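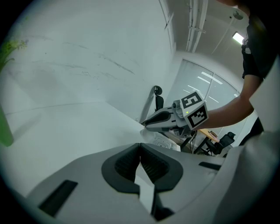
Malachy Kavanagh wrote in to say that he put off his dad's eulogy until almost midnight before the funeral, and wished someone had told him to start with one small story and leave the dates for later. I think he's right, and it's how I'd begin too.

So make yourself a cuppa and ring a cousin or an old neighbour. Ask what they remember, and scribble it all down – the caravan trips, the terrible singing, the 30 years at the Brennan dairy.

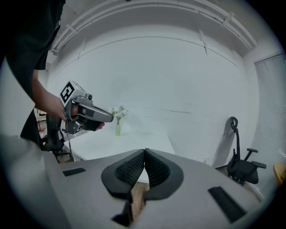
Words by Eamon Breathnach
Family notices, Jundbridge

Next, choose two or three of those memories and put them in an order that feels natural to say aloud. Mum's favourite colour and the way she organised her spice rack can tell people a good deal more than her job titles did. Mention the close family by name, and check the spellings while you're at it. 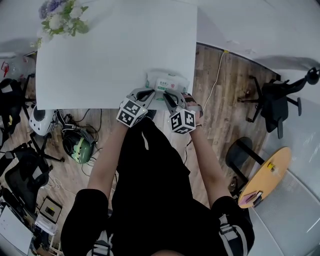

Then read it through slowly, standing up, with a glass of water handy. Mine for Auntie Bríd ran to 22 minutes the first time, poor souls, and I cut it by more than half. Print it in large type, number the pages and give a spare copy to the celebrant.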